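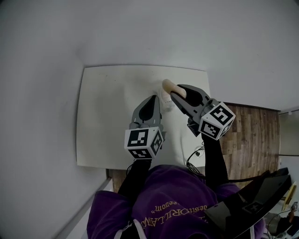 Gripper comparison, second meeting
Feb 15, 2020
Present: Alžběta Kuruc (chair), Tatiana Vaněk (notes)

1. Hand-held pair, Gramon jaws
Tatiana reported 407 grasps logged with the Gramon jaws. Alžběta asked how many of those were on objects with a rounded end. Tatiana did not have the split. Alžběta said that in that case the total tells us very little, and she does not want it quoted to Ondrejka yet.

2. Pointed tips
Vadia claims the pointed tip is better for thin items. Neither of us has seen proof. Their test sheet covers 2 objects, both boxes. Agreed to treat the claim as untested.

3. Marker cubes
Tatiana thinks tracking drops out when the two cubes get close together. Alžběta thinks it is the lighting. Not settled. Tatiana to run the same pick with the lamp moved and bring the raw logs, no averages.

4. Cables
Alžběta still doubts that anyone moves naturally with a cable trailing off the gripper. Wireless version from Pratine was promised for September and did not come. No new date.

5. Budget
Quote for three more sets is 2355. Held over until item 3 is answered.

Actions
Tatiana: split by object shape, lamp test.
Alžběta: ask Vadia for their full results, write to Pratine again.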